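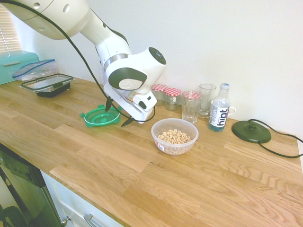

A round green lid on a wooden kitchen counter, with a clip-top food container farther back.

Pirnham Yacht Club says its new offshore race will be "the fairest long-distance event on the coast." The notice of race, posted on 11 June 2019, leaves a lot of room for doubt.

The Soriano Trophy is due to start in July and will send crews out past the Trulline light and back, with no stops. Entries are open to monohulls of any age, and the club has dropped the usual handicap table in favor of a scoring method of its own. Under that method, a boat's rating is set before the start and can then be changed up to two times, once at the turning mark and once after the finish, depending on the wind recorded on the course.

How the wind will be measured is left open. The notice mentions "suitable readings" and does not say who takes them, or where. Anyone who has sailed that stretch knows the breeze inshore can have very little to do with what the leaders are getting farther out.

Race director Sushil Rajput said the details would be settled well before the gun. "We have tested this on past results and the order at the top comes out closer than it ever did under the old numbers," he said. Asked whether those results would be published, he said the club was "looking at the best way to share them."

Closer is an easy thing to promise when ratings can be moved after boats have crossed the line. Some owners would like to see the workings before they pay.

The entry fee is $3,274 per boat, which covers a tracker, dock space for two nights and the prizegiving dinner. Smaller boats pay the same as the big ones. So far seven have signed up, and the club needs eight for the race to go ahead.

Shanti Saxena, who skippers the 36-foot sloop Roto, is not among them. She did the club's last offshore race and finished well up, but says she will wait for the sailing instructions.

"I like the course. It's a proper course," Saxena said. "But I have to tell my crew what we're racing against, and right now I couldn't tell them. If my rating can change while I'm tying up, I want to know who is changing it."

She also questioned the protest rules. As written, a crew can challenge another boat's conduct on the water but has no way to challenge a rating change.

Rajput said that section "may be looked at again." He gave no date for the sailing instructions. Entry fees are not refundable once paid.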